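Subject: Re: [budton-sleep] noise from the bakery downstairs

On January 17, 2022, a list member wrote:
> We moved in over Kırmızıgül in December and the mixers start
> at 4 every morning. Love the bread, can't sleep. Has anyone
> on this list gotten used to it? Do plugs help or do I need
> one of those sound machines?

Quick reply, on my way out. Lived over a bakery for 7 years, different one, same mixers. Plugs yes. Plain foam, the cheap kind. 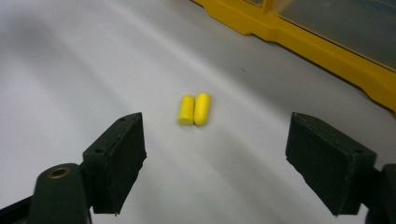 Roll them thin, pull the top of your ear up and back, then hold a finger over it for 20 seconds while it swells. Most people skip the holding part and then say plugs dont work. Swap them out often, they get stiff.

Sound machine, meh. I had a Plultness and it covered voices ok but a mixer is mostly thump, comes up thru the bed legs. Rubber pads under the legs did more. Bonura on the corner had them last I looked, hardware aisle. Also pull the bed off the shared wall if you can.

Did I get used to it? Sort of. Took 23 nights, I kept a log. Going to bed earlier helped more than I wanted it to.

Oh and pick one spot for the small stuff, plugs, pads, spare batteries. Hunting for it in the dark at 4 wakes you up worse then the mixers.
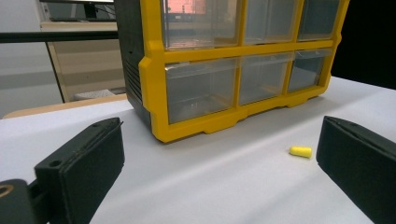 Drawer unit, yellow front, clear drawers.

Talk to the bakery too. Mine moved the big mixer off the wall when I asked.

Gotta run, more tonight if anyone wants the log.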